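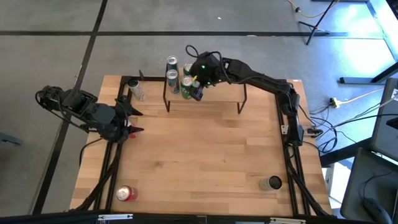

So what does the new Brollach release do for a two-arm setup? It puts both arms on one planner, so each one knows where the other is headed before it moves.

I've been waiting on this update since the winter, and on Wednesday it finally landed! Brollach, if you haven't run into it, is the motion planning package from the folks at Sumemov, and up to now you had to run a separate copy for each arm and keep them out of each other's way yourself (I used a pile of hand-drawn keep-out boxes, and I'm not proud of it).

Version 7 throws all that out. You load one file for the whole cell, and the planner works out both paths together. Tania Dissanayake, who leads the planning work, told me the old code checked 600 path candidates per move and the new one checks 2000 in the same time slot. She also said the team closed 976 bug reports along the way, and I'm pretty sure a few of those were mine.

The part I like best is the perception hook. Each wrist camera can now feed the planner directly, so a grasp gets adjusted on the way down instead of waiting for a fresh look from overhead. Cans on their sides were always my headache with the old version, and they get their own grasp routine now.

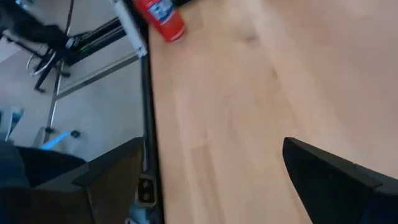 Wrist camera view, with a red canister lying near the edge of the tabletop.

A couple of gripes. The log viewer is still slow, and you'll have to redo your camera calibration after upgrading, which ate most of my morning. Victor Makori on the support side says a converter for old calibration files is planned for March.

The download is up now for anyone with a current license. If you're still on the Kasprzak driver, update that first or the second arm won't show up at all.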